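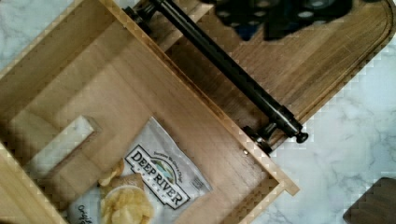
Drawer box on a marble worktop, front panel and bar handle to the right.

About Huvel

Huvel prepares finished feature films, documentaries and shorts for cinema release, festival screening and broadcast. Our work begins when the picture is locked and the sound mix is approved. We make the cinema package, the subtitle files, the broadcast master and the archive copy, check each of them, and send them where they have to go.

We do not edit, grade or mix. Producers who need those services are free to use any facility they like, and we will talk directly to that facility about frame rate, colour space and channel order before anything is exported. Most of the faults we find on incoming material can be traced to one of these three.

Background

The company was set up by Kenza Lamrani, who had worked as a projectionist and later as a technical manager for touring film programmes. At first the work was limited to repairing cinema packages that would not load or play. Festival offices would send a drive, we would find the fault and return a corrected version the same day where possible. Subtitling was added when it became clear that a large share of the failures came from subtitle files with the wrong timing base or a missing font.

Since then we have delivered 1386 titles. That figure counts each film once, however many language versions or reissues were made from it. The number of separate packages is 2707.

In its early years the firm traded from two rooms above the El Fassi building's loading bay. We still have both rooms, now used for storage and drive copying, and have taken the floor above for the screening room and the subtitle desks.

What we do

Cinema packages. We make packages in 2K and 4K, flat and scope, at 24, 25 and 30 frames per second. Material shot at 25 can be supplied at its native rate or slowed to 24 with pitch correction on the sound. We recommend the native rate for festivals with recent servers and 24 for general release, and we will supply both if the venue list is mixed. Packages can be supplied open or encrypted. Supplementary packages for extra languages are made against the original version file, so the venue does not need to load the whole film again.

Subtitles. We translate, time and proof subtitles in English, French, Arabic, Spanish and Portuguese. Other languages are handled by freelance translators under the supervision of our own subtitle editor. Each file is read twice, once against the sound and once with the sound off. Reading speed is kept to 17 characters per second for adult audiences unless the distributor's own style sheet gives another limit. Arabic subtitles are checked on a cinema server as well as on a desktop player, as the order of punctuation and numerals can differ between the two.

Captions for deaf and hard of hearing audiences. Speaker labels, sound descriptions and music cues are written in-house from the final mix. We ask for the dialogue list and the music cue sheet. If there is no dialogue list we can make one at an hourly rate.

Keys. For encrypted packages we issue keys for each server and each booking period. A key request should give the venue name, the screen number, the server certificate and the opening and closing times in local time. Our list of trusted certificates covers 1117 screens and is updated when a venue tells us that a server has been replaced. Please do not assume that we will learn of a replacement in any other way.

Broadcast and online masters. We supply files to the written specification of the broadcaster or platform. Loudness, peak level, gamut and flash tests are included in the price, and the reports are sent with the file.

Archive copies. Each film can be stored on two data tapes kept at separate addresses. Tapes are read back in full after writing and sampled every second March. A producer may ask for the return of both tapes at any time. No charge is made for this apart from carriage.

How a job is handled

Work is tracked in Latau, our own job system. A title is opened when the order form arrives, and each file received is logged with its checksum, duration, frame count and channel layout. If the frame count of the picture and the length of the sound do not agree, the job is held and the producer is told. We will not trim or pad either one without written approval.

A test package of the first reel is made before the full encode. The producer or cinematographer may attend a screening of the test, or it can be sent out for viewing elsewhere. After approval the full film is encoded, checked by machine, and then watched from start to finish in the screening room by a member of staff who has not worked on it. Notes are entered in Latau with a timecode and a grade from one to three. Grade one is a fault that prevents delivery. Grade two is a fault to be fixed if the schedule allows it. Grade three is a remark only, for instance a boom shadow or a noisy shot, and is passed on without further action.

Normal turnaround for a feature of up to two hours is six working days from receipt of complete material. Shorts take three. A faster service is offered when the screening room is free, and the surcharge is given in the quotation.

Delivery

Packages are sent by file transfer or on drives. Drives are formatted to the usual cinema standard and travel in padded cases. Each one has a label on the body and a second label on the case, giving title, version, rating, running time and return address. We keep 227 drives in circulation. Those which have not come back within 30 days of the last booked screening are charged to the account that ordered them.

Physical deliveries within the country are carried by Drivance under a standing contract. Collections leave at 11.15 and 16.40. Items for the second collection must be approved by 15.30, as copying and verifying a long feature takes most of an hour. Shipments abroad go by whichever carrier gives the more reliable customs handling for the country concerned. We fill in the customs papers, but the declared value must be supplied by the client.

The screening room

The room seats 24 and has a 2K projector, a screen 5.2 metres wide and a 7.1 sound system. Brightness, colour and sound level are measured every month, and the results are pinned up outside the projection box. The room may be hired for cast and crew viewings, press shows and subtitle checks when it is not needed for our own work. There is level access from the yard and an induction loop in all rows. No food is allowed in the room. Water is fine.

Staff

Kenza Lamrani remains managing director and signs off the technical notes for first features. The rest of the staff work in three groups: mastering, subtitling, and keys and dispatch. New staff in any group spend their first month in dispatch, where they learn the naming rules and the drive checks. The keys desk has a duty operator until the start of the last evening show at any venue with a booking in our system, including during festivals.

We take two trainees a year, one in mastering and one in subtitling. Both posts are paid. Applicants for the subtitling post are given a short timing test and should be fluent in at least two of our five house languages. Posts are listed on the jobs page in March.

Security of material

Films are held on storage with no connection to the internet. Transfers in and out pass through a separate machine, which is cleared after each job. Staff phones are left outside the screening room during checks of unreleased titles. Working files are deleted 90 days after final delivery unless an archive order has been placed, and a notice is sent to the account holder two weeks before deletion.

Prices and orders

Prices are given per minute of running time, with a minimum charge of 15 minutes. The rate card is available on request and applies equally to distributors, festivals and individual film-makers. Student films made on a recognised course are charged at half rate for cinema packages and at full rate for subtitles.

To place an order, send the order form with the locked running time, the aspect ratio, the list of language versions and the date of the first screening. Questions about a package that will not play should go to the keys desk by telephone, with the exact error text shown on the server and the version name of the package.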